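Kaneko (simulation kit)

Kaneko is a commercial simulation kit for two-armed mobile robots, developed and sold by the software firm Udside. It supplies furnished indoor rooms, a robot model with a pair of two-fingered grippers, and a task editor for household handling work such as opening drawers and moving small objects. The kit is used mainly to test control software before it is run on hardware.

Development

Work on Kaneko began as an internal tool at Udside under Eifion Harries, who wrote the first version of the room generator. The contact solver was added later by Kamala Reddy, replacing an earlier one that let gripper fingers sink into thin objects. The kit was first offered to outside customers in June, initially without the task editor. Version 2, the first to include both parts, was released on February 8, 2020.

Contents

The standard package contains 47 rooms and 223 movable objects. Rooms are assembled from walls, floors, doors and furniture, and each surface can be given a different texture without changing its shape. Colors of individual furniture parts, including drawer fronts, are set separately. Textures are drawn at random by default and need not match the usual material of a part; a fixed seed reproduces the same room on every run.

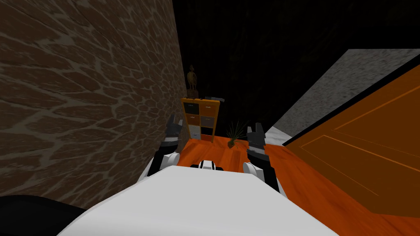
The robot model is controlled by joint position, by joint speed or by a target pose for each gripper. The two arms can be commanded together or on separate channels. Camera views may be attached to the robot body, to either wrist or to a fixed point in the room. Lighting is set per room, and areas outside the room shell are not lit.

Tasks are stored as text files that list the starting position of each object and the condition for success. A drawer task, for instance, is complete when the named drawer has passed a set distance along its rail. The package includes 89 prepared tasks. Ten of these require both arms.

Licensing

Kaneko is sold by the seat, with a lower rate for schools. Udside also offers a hosted service called Kimska, in which customers upload a controller and receive a log of joint positions, contact forces and task results. Room files made with the desktop kit open in Kimska unchanged, but user-made robot models must be checked by Udside first.

Reception

In a comparison of four kits, Clementina Peixoto rated Kaneko highest for repeatable runs and lowest for soft objects, as cloth is not supported and plant leaves are treated as rigid. Oddur Hjaltested criticized the manual for leaving several solver settings unexplained. Madalena Loureiro, who used the kit to tune a drawer-opening controller, found that grip force had to be reset by hand when moving to hardware.

See also

Standau (room file format)
Kimska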